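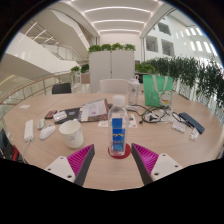

Tornwood opens shared round-table workroom, no booking needed for first month

FOR IMMEDIATE RELEASE
4 June 2023

Tornwood, the neighborhood workspace on the second floor of the old Brotus building, has opened a drop-in workroom built around big round tables. Open to members and non-members. Doors at 10, every weekday.

The idea is simple - one table, everybody's stuff on it, room left over. Light wood tops, power strip up on the table so no crawling underneath for an outlet. Phones, chargers, notebooks, printed papers, a bottle of water. Bring what you work with and spread out.

"We had rows of desks before and people kept asking for somewhere to sit together," said Maricruz Camacho, who runs Tornwood. "Study groups, folks doing paperwork, two people and one laptop. Rows don't work for that. Round does."

The workroom seats 35. Tables were supplied by Schwaiger, a local furniture shop, and went in over two evenings. Tornwood has raised 2,205 dollars from members toward the cost so far, with the rest coming out of this years repair budget.

A few house rules, posted by the door:

Coasters under drinks, please. The tops mark easily.
Cables stay on the table or get coiled up when you leave. No cords across the walkway.
Bottles with caps are fine anywhere. Paper cups fine too, just keep them away from the power strip.
Clipboards and folders can be left on the side shelf overnight, name on the front. Phones and chargers can not.

Lost chargers have been a problem at the old desks. Ga-eun Hyun at the front desk is keeping a box of unclaimed ones and asks members to put tape with their initials on anything white, as they all look alike. The box gets emptied at the end of August.

"I've got four adapters in there right now and they could be anybody's," Hyun said. "Come get them."

Non-member visits are free for the first month. After that a day pass is 10 dollars, and a book of passes will be avaliable at the desk. Groups over six should still call ahead so a table can be held.

Evening hours are under discussion. Tornwood will announce a decision once the building's owner has signed off - no date yet.

Press contact: Kwadwo Ayaaba, Tornwood front office. Photos and floor plan on request.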